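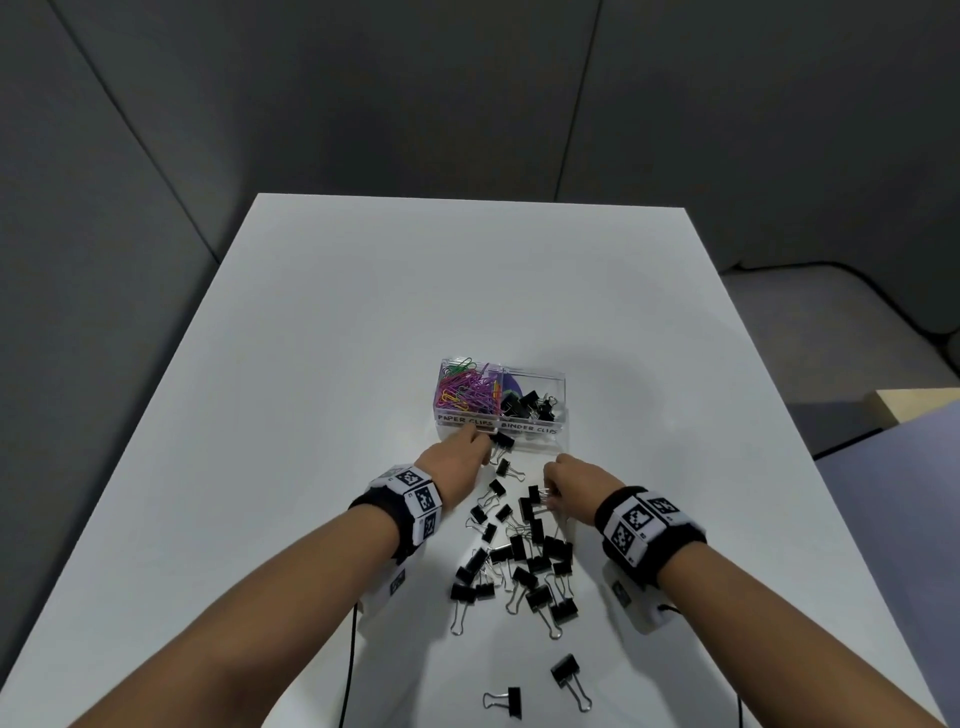

August, bench notes, clip sorting by hand demo

Wrist markers on both arms, tracking held through the 10:20 block. Task is the usual one: binder clips off the table, into the compartment labeled for them, paper clips stay put. Both hands work at once.

20 demos recorded, 7 thrown out. Most of the bad ones are the left hand covering its own markers on the reach. Keep the wrist flatter.

Pellumden wants 75 good ones before we train. Fingers are quicker than the gripper will be, so slow down on the pick.

To do: tape down the left cable, redo the offset for the right cuff, copy logs to Skerkum.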